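Week 4: Who Gets to Rename a Street?

Handout for the Sunday section. Read it before class, please, and bring the map.
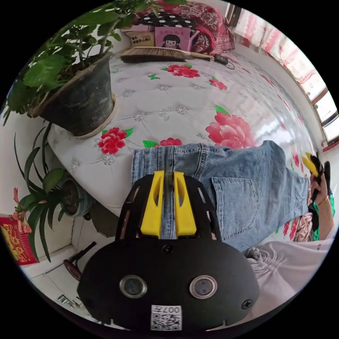
Last week we dealt with statues, which at least have the courtesy to stand still while people argue over them. Street names are harder. A name sits on the corner sign, but also on envelopes, leases, bus timetables and the side of the bakery van, and no one can pull all of those down with a rope.

Our case is Fluvberg, where Trummer Avenue became Braka Avenue after four years of petitions. The council counted 1,111 signatures, changed 80 signs and considered the matter closed. Residents went on giving directions to Trummer.

Terms to know

Official memory: what the state prints, engraves or bolts to a pole.
Everyday memory: what your aunt tells the cab driver.
Counter-naming: putting up your own sign, usually at night and usually crooked.

Points for discussion

Trummer owned the Brikell mill and paid for the hospital. The petition mentions the mill. The council's reply mentions the hospital. Read them side by side and note what each one leaves out.

Braka was a flood, and a street named for a disaster honors a great many people without naming any of them. Is that generous, or just cautious?

Written work: 400 words on a street you have lived on. "It was named after a tree" is a fine place to start, but go find out who picked the tree.

Next week: stamps and banknotes. Bring small change.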